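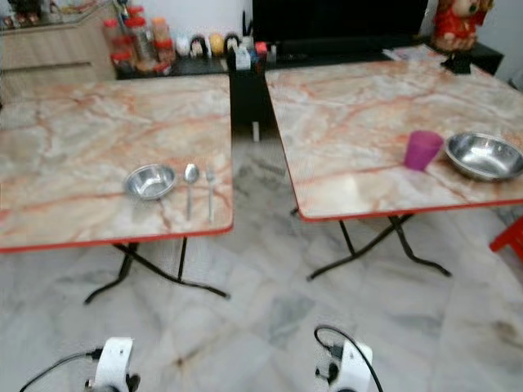

2. Layout of the serving area

The dining room at Berkach was used for the table-setting part of the project. Two folding tables of the same pattern were placed side by side, leaving a narrow gap. The tops are square, with a printed marble pattern and a thin red trim, and the black metal legs cross underneath. They can be put away flat after meals, which the house asked for.

Small items (bowl, spoon, fork) were kept on the left table in a row near the front edge. The cup and the larger bowl went on the right table. Sombat Wattanapong drew up this arrangement in October and it was not changed afterwards.

2.1 Floor

The floor is laid with polished pieces of irregular shape, and the joints do not follow a grid. We had first planned to line the table feet up with the joints, as was done at Sitthichai, where the tiles are square. At Berkach there was no straight line to work from. Anong Khamphan measured from the back wall instead. 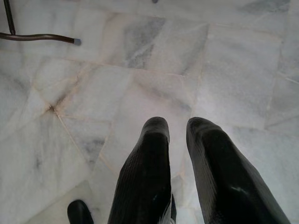
Figure 2. Floor surface, white marble with grey veining and light tan grout lines.

The two diagonals between the table corners came to 2,711 mm and 2,788 mm on the first attempt, so the tables were out of square with each other. The right table was turned slightly and the check repeated. The second set of readings is in Appendix B.

2.2 Setting times

A full setting took 31 seconds with the first layout and 25 seconds with the present one. Both figures are averages and include the walk from the low unit at the back wall. Clearing away was not timed. Chairs were left out of both layouts and are dealt with in section 4.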